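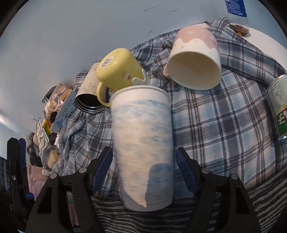
Figure 1. Paper cup held upright between two gripper fingers.

Door Openings and Temperature Recovery in a Shared Laboratory Drying Oven

Costel Filip and Svetozár Matoušek
Laboratory Equipment Practice, Drikevano Technical College
Submitted Jan 13, 2024

Summary

The drying oven in the Nikolitz teaching laboratory is shared by several course sections. Glassware and soil samples go in and come out at irregular times, and the door is opened many times in a working day. The display on the front panel reports one temperature, measured near the fan outlet. This report compares that reading with the temperature on each of the three shelves after a door opening. The lower shelf took longest to return to the set point, and the display was back at the set point well before any of the shelves were. We recommend a change to the posted drying procedure and a different shelf for samples dried to constant mass.

1. Background

Drying to constant mass is simple on paper. The sample is heated at a fixed temperature, cooled in a desiccator, weighed, and returned to the oven until two weighings agree within the limit given in the method. The method assumes that the time in the oven is time at temperature. In a shared oven it often isn't. Each time the door is opened, warm air leaves from the top of the opening and room air enters at the bottom, and the chamber has to be reheated.

The supplier's manual for our oven gives a recovery time for an empty chamber with the door opened once. It does not give a value for a loaded chamber, and it does not say at which point the temperature was measured. Students had reported that soil samples from the August field course needed a third or fourth drying cycle when they were placed low in the oven. The teaching staff asked us to find out whether shelf position could account for this.

2. Equipment

The oven is a Halteo benchtop unit with a fan at the rear wall, an adjustable vent on top, and three wire shelves. It was bought used and the door gasket was replaced before the fall term. The set point for all runs was 105 °C, the value used in the soil moisture exercise.

Shelf temperatures were recorded with a four-channel Marín logger and type K thermocouples. One probe was fixed at the center of each shelf with a steel clip so that the tip stood clear of the wire. The fourth was taped to the outside of the cabinet to record room temperature. The leads were brought out through the top vent, which was then set half open. We did not run them past the door gasket, although this would have been quicker, as a lead under the gasket leaves a gap along one side of the door.

Before use, the probes were placed together in boiling water and then in an ice bath. The largest difference between any two probes was 0.4 °C, and it was in the same direction at both points. A fixed offset was applied to each channel. The offsets were checked again after the last run and had not changed by more than the resolution of the logger.

3. Procedure

The oven was switched on and left with the door closed until all three shelf channels had been steady for half an hour. Steady was defined as no reading more than 1 °C from the channel mean. The door was then opened to a right angle, held for 30 seconds by stopwatch, and closed. Logging continued until all channels were steady again.

Runs were made under two conditions:

Empty: shelves in place, no load.
Loaded: each shelf holding the same set of dry porcelain dishes filled with dry sand.

Dry sand was used in place of wet soil so that the load would not change from one run to the next. This leaves out the heat needed to evaporate water, and the recovery times below should be read as a lower limit for real samples.

Recovery time was taken from the moment the door was closed to the first reading within 2 °C of the set point that was followed by five more readings within the same band. The display was read by eye and written down each minute. Across all runs the logger stored 3,367 readings, counting the room channel. One run was discarded after a probe on the middle shelf came loose and rested against a dish.

4. Results

4.1 Empty chamber

With the chamber empty, the display dropped after the door was opened and was back within the band in four minutes. The upper and middle shelves followed two minutes later. The lower shelf was the slowest, at eight minutes. Repeat runs agreed to within a minute on every channel.

4.2 Loaded chamber

Loading the shelves changed the display reading very little. It changed the shelf readings considerably. Mean recovery times were as follows.

Display: 5 minutes
Upper shelf: 11 minutes
Middle shelf: 12 minutes
Lower shelf: 19 minutes

The lower shelf also showed the deepest drop. In one of the loaded runs the upper shelf overshot the set point by 3 °C before settling — the controller was still heating in response to cool air returning to the fan. This overshoot was small enough to be ignored for soil and glassware. It could matter for a sample that decomposes near its drying temperature.

4.3 Repeated openings

On one afternoon the oven was left in normal use and logged without any action on our part. The door log kept by the sections showed 13 openings during the session. The lower shelf reached the band only twice in that time, each time shortly before the door was opened again. The middle shelf was within the band for a little more than half of the session.
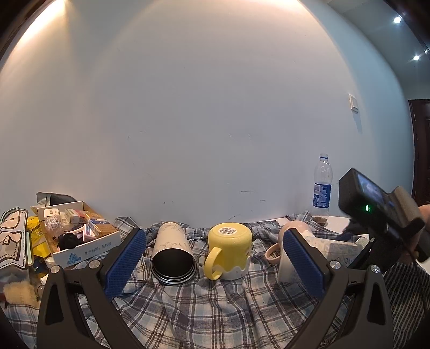 The display, as noted by the section assistants during the same session, was at or near the set point each time they looked. A student checking the panel before starting a timer would have had no reason to think that anything was wrong.

5. Discussion

The position of the control sensor explains most of the difference. It sits in the warm air leaving the fan and responds first. The controller works as intended, holding that one point at the set temperature, but the air reaching the lower shelf has already passed over the load above it. With empty shelves the effect is modest. With dishes on every shelf the airflow to the bottom of the chamber is reduced and the dishes themselves have to be reheated.

Room air entering along the lower edge of the door opening adds to this. We tried to separate the two effects by opening the door only partway in a pair of extra runs. The results pointed in the expected direction, but two runs are too few to support a figure and we do not report one.

The finding agrees with the students' complaint, though it does not prove it. We did not repeat the soil exercise with wet samples on different shelves. That would be the direct test, and it needs a batch of soil mixed well enough that the moisture content is the same in every dish.

6. Sources of error

Thirty seconds is longer than most people hold the door when removing a single dish and shorter than the time taken to load a full tray. The recovery times apply to that interval only.

A bare thermocouple tip in moving air responds faster than a dish of sand. The temperature inside the load was not measured, and was probably behind the air temperature on each shelf.

Room temperature varied by 3 °C over the runs. No correction was made.

The vent position affects the airflow. It was kept half open throughout, while the posted procedure calls for it to be fully open when wet samples are dried.

7. Recommendations

Samples dried to constant mass should go on the middle shelf. The lower shelf should be kept for glassware, where a longer drying time has no effect on a result.

The posted procedure should state that timing is paused when the door is opened and started again 20 minutes after it is closed, whatever the display shows. With the present pattern of use this would be hard to follow, so we also suggest fixed loading times, one at the start of each section and one at the end.

A dial thermometer with its stem at middle shelf height could be fitted through the vent at low cost. It would have to be checked against the logger once a term.

8. Further work

The wet soil comparison described in section 5 should be done first. After that, the runs could be repeated with the middle shelf removed, which would show how much of the delay on the lower shelf is caused by the load directly above it. The logger files and the offset table are on the laboratory's shared drive in the oven folder, one file per run, with the discarded run marked in its file name.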